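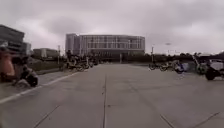 Concrete and cloud at Rilton, where the old parade ground is now a public square.

Meenakshi Pillai has fixed clocks in Rilton for 30 years, and most of her work these days is on clocks that were never meant to last. They came out of offices and factory canteens, cheap electric movements in pressed steel cases, and people bring them in wrapped in towels.

"They want the hum back," she says. "The new battery ones tick, and it drives them mad."

Her shop in Callov Street opens at 7 am. A basic service costs $105. A full rewind of the motor coil is $300, and she tells customers first if the clock isn't worth it. Most go ahead anyway.

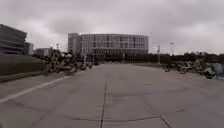 Parts are the hard bit. The Vuvau company stopped making its slave clocks decades ago, and Pillai buys dead ones for their gears. Her ledger lists 846 repairs to Vuvau movements alone. She does her pickups on foot, crossing the square with its big pale slabs and the bikes parked along the low grey wall, and carries the clocks home in a canvas bag. Sibusiso Engelbrecht, a retired toolmaker, cuts the pinions she can't find. He works in brass and charges her by the hour.

Last winter she took on an apprentice, Sumathi Pinto, who had been repairing sewing machines. Pinto's first solo job was a kitchen clock with a cracked dial and a seized rotor. It took her nine evenings. The owner picked it up in May and asked whether she could look at his mother's as well.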